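Reference > Handling tools > Hand-held grippers > Mollel paired gripper

Mollel paired gripper

The Mollel paired gripper is a hand-held demonstration tool developed by Indetti for recording manipulation of cloth and other soft goods. It consists of two units, one for each hand, which an operator uses directly on the object. No robot arm is needed during recording. The motion of the jaws is later replayed on an arm fitted with the same fingers. The tool is most often discussed in connection with the Kuseo comparison, in which it was tried against the older Tolance single-hand gripper.

Construction

Each unit has a white housing on a vertical handle, with black jaws at the working end. The two fingers are carried on hinged brackets and close symmetrically. The pads are wedge-shaped and have a fine surface texture intended to hold thin fabric without a high closing force. Maximum opening is 90 mm. A wide-angle camera in the housing looks out between the fingers, so that both pads remain in view at every opening. A green indicator is lit while the unit is recording.

The wide-angle lens gives dark corners in the recorded picture. These are masked before the recordings are used. Early units had a narrower lens, which lost sight of the pads when the jaws were fully open – a fault also reported for the Tolance.

Kuseo comparison

The comparison was planned in January by Wycliffe Minja and carried out by Musyoka Mosoti at the Kuseo test room. Its purpose was to establish whether two hands gave a useful gain over one in folding short-sleeved garments, and whether a head-level camera added anything to the view from the gripper itself.

The work surface was a bed covered with a pale sheet and set against a white wall. A soft surface was chosen deliberately. On a hard table the lower pad tends to slide under the hem, whereas on bedding it pushes the sheet ahead of it and may pick up both layers. Small red marks on the wall served as a fixed reference for aligning the head-level view with the gripper view.

Each tool was used for 60 folds. A fold was counted as failed if the sheet was lifted together with the garment, or if the operator had to touch the cloth by hand. The results were circulated in a short note dated March 29, 2020. The paired gripper failed on 2 folds and the Tolance on some 3 times as many, most of them at the sleeves.

Minja considered the head-level view worth keeping for fabric work. The gripper camera showed contact at the pads well but gave little indication of where the far edge of the garment lay. Mosoti's remarks dealt mainly with weight – the second unit was found tiring when held sideways for long periods.

Views from the gripper camera (first) and from head level (second and third):

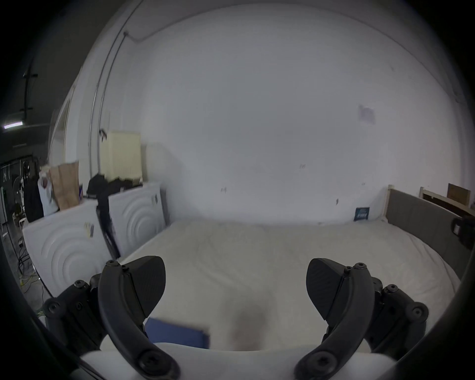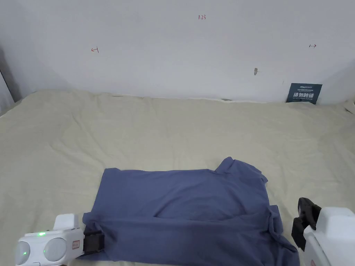
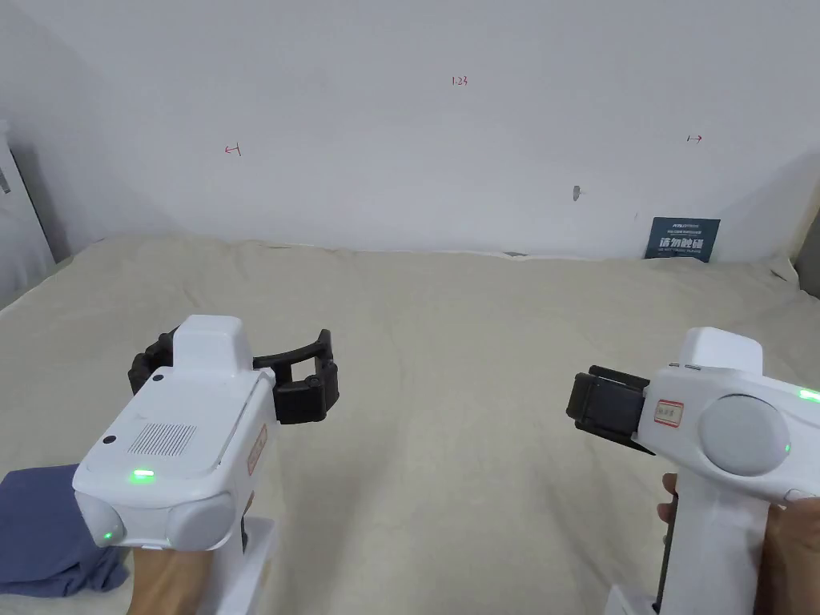

Limitations

Jaw force is not measured. It has to be estimated from the position of the fingers, and the estimate is poor for thick seams.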